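Handheld vs teleop, has anyone got the Pivholm numbers to hold up?

tarnside
I've been reading the Pivholm write-up over and over and I'm still not sure I buy it. They trained one policy on 3,543 handheld gripper demos and another on 1,841 teleop ones, and the handheld one won on 8 of the 12 tasks. Great, but that's nearly twice the data! How is that a fair fight?

mugwort_lane
They matched on operator hours though, not on demos. That's the whole point of the method, you get more goes in per hour with the things in your hands.

tarnside
Fine, but then say that in the headline. I'd still want the equal-count run.

Hutsuliak
Equal-count is in the appendix and the gap mostly closes. Drawers and taps still favour handheld, folding goes the other way. I don't think either of you is wrong, you're just asking different questions.

mugwort_lane
Folding was always going to be a mess. What I can't work out is how much the head view adds. We dropped it at Cladach and lost hardly anything on the tabletop stuff.

tarnside
Tabletop, yes. Try it on anything where you have to reach out to one side and the wrist view alone gets hopeless.

pillurlow_bex
I'm with tarnside on that one. Wrist view and head view from our place, the second has the right-hand gripper up at the water dispenser: 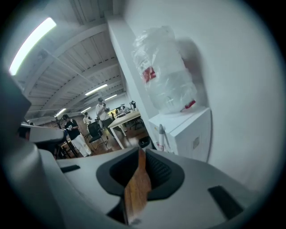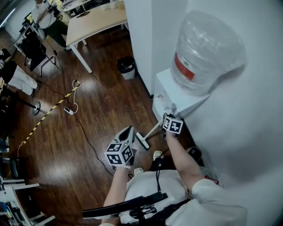
pillurlow_bex
Data collection lead, Pillurlow
Posted July 7, 2024

We're doing our own equal-count comparison, with and without head view, and I'll put the results up in August. If mugwort_lane can share the Cladach task list I'll copy it so we're not arguing past each other.

mugwort_lane
Will dig it out. Still betting on no difference for tabletop!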